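**Unit 6 – Pricing a short-stay rental**
Handout, March 2018. Read before the seminar with Rezaul Uddin.

Last unit dealt with the listing text. Now we look at what a guest pays per night and what the owner keeps.

### Terms

- *Base rate*: the nightly price before fees and discounts.
- *Occupancy*: nights sold divided by nights offered. Nights blocked by the owner are left out of both.
- *Minimum stay*: the shortest booking accepted. It can change by season.
- *Turnover cost*: cleaning, linen and check-in, paid once per booking.

### Worked case: Lodora

Lodora is a two-bedroom holiday house let by Capucine Lacroix. In January it took $2,837 in rent. Turnover and agent fees came to $1,381, so she kept $1,456 before tax and utilities.

Nearly half the rent went on costs. Most bookings were for two nights, and each one carried a full turnover. A longer minimum stay would cut that, but some weekend guests would go elsewhere.

### Points to keep in mind

1. Set the base rate from comparable houses, with the same number of bedrooms and the same walk to the beach.
2. A cleaning fee shown separately looks cheap on a week and expensive on one night.
3. Check the cancellation terms. Lodora refunds in full up to 60 days before arrival – generous for a house that size. 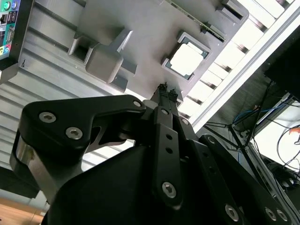 *Fig. 1. Gripper at a gray fixture plate, close view.*

### For the seminar

Work out Lodora's January result again with half as many turnovers and the same rent. Assume $900 of the costs were turnover. Bring your figures on one page.

Reading: Huttunen, course reader, chapter on seasonal rates.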